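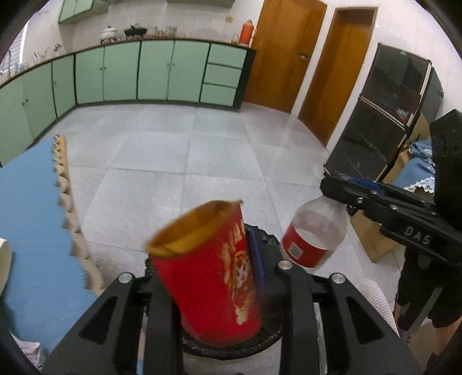

OPERATOR GUIDE > SECTION 4 > GOOD PRACTICE FOR CLEAR-UP TASKS

4. Clearing Cups and Bottles with Two Hand-Held Grippers

Clear-up is one of the best tasks in the whole Seston home set, and we think you'll enjoy it. It uses a real kitchen and real trash, and it teaches you more about smooth handling than any of the bench drills in Section 3. A paper cup gives under the fingers, a plastic bottle wants to swing, and both have to end up in the same bin. Get comfortable with these two and the rest of the home tasks will come much faster!

The rules in this section apply to every operator at Romthorpe and at partner homes. If a house rule is stricter than ours, follow the house rule.

4.1 Before you start

1. Read the task card all the way through. The card tells you which items are trash and which stay on the table. If it isn't on the card, leave it alone.

2. Set the bin on the floor within easy reach of both hands. Fit the liner and fold it over the rim, then press it down inside so it can't catch on a fingertip.

3. Walk the floor between the table and the bin. Pick up cords, boxes and loose cloth. Tile is slippery in socks, so wear closed shoes.

4. Tuck up any tablecloth that hangs low. Lace and scalloped edges are the worst for snagging, and a snagged cloth brings everything on it along.

5. Turn off all burners. Pots and pans may stay where they are.

6. Open and close each gripper 3 times with nothing in it. You should feel the same light pull on both sides all the way through. Check that the screws and bolts at the joints sit flush.

CAUTION: Don't tighten a joint bolt during a session. Put the gripper down, stop recording, and use the driver from the Carbone tool roll. Then repeat step 6.

4.2 Picking up a paper cup

1. Look inside first. A cup with liquid in it goes to the sink before it goes anywhere else.

2. Come in with the fingers wide open, one on each side of the cup.

3. Close slowly until both fingers touch, then a tiny bit more. Stop there. If the rim starts to fold into a point, you have plenty of grip already.

4. Lift straight up and wait one beat before you move sideways. This little pause does wonders for the quality of the recording.

5. Carry the cup over the bin, lower it until the base is close to the liner, and open both fingers together.

Note: A bent rim isn't a failed take. Keep going. A dropped cup isn't failed either, as long as you pick it up with the gripper and never with your bare hand.

4.3 Picking up a bottle

1. Check that the bottle is empty and note whether it has a cap. Loose caps are a separate item on the card.

2. Grip at the neck if the bottle is standing, or at the middle if it is lying down.

3. A bottle held by the neck will hang at an angle. Let it. Twisting your wrist to straighten it only makes it swing more.

4. Keep the body of the bottle clear of the other gripper on the way over.

4.4 Using both hands together

This is where it gets fun! Two full hands save a trip, and the recordings are much richer for it. They also cause most of the bumps we see, so please stick to the following.

One hand releases at a time. The other hand waits off to the side of the bin with its item still held.

Never cross your wrists over the bin.

Keep your legs out from under a loaded gripper. Stand a half step back and bend a little at the waist.

Leave each item in the gripper's view until it is fully let go. Looking away early is the most common reason a take gets sent back.

CAUTION: If the two grippers touch, freeze, back the free hand off, and check both sets of fingers before you carry on.

4.5 Limits

Maximum load per gripper: 600 grams
Maximum takes before a rest: 11
People inside the work area: the operator only

Family members are welcome to watch from the doorway. Pets are lovely and must be in another room.

4.6 After the last take

1. Stop the recording, then set both grippers down on the Pronham stand with the fingers open.

2. Wipe the finger pads with a barely damp cloth. Sugar from soft drinks builds up quickly and changes the grip.

3. Tie off the liner and take it out.

4. Put the kitchen back the way you found it, including anything you moved in 4.1.

5. Write down bumps, drops and odd noises in the session log, even the small ones. We read every line and love getting them.

Questions about this section go to Ibrahim Adebisi, home task lead.

Section 4 revised 9/17/21. Continue to Section 5, Wiping and Folding.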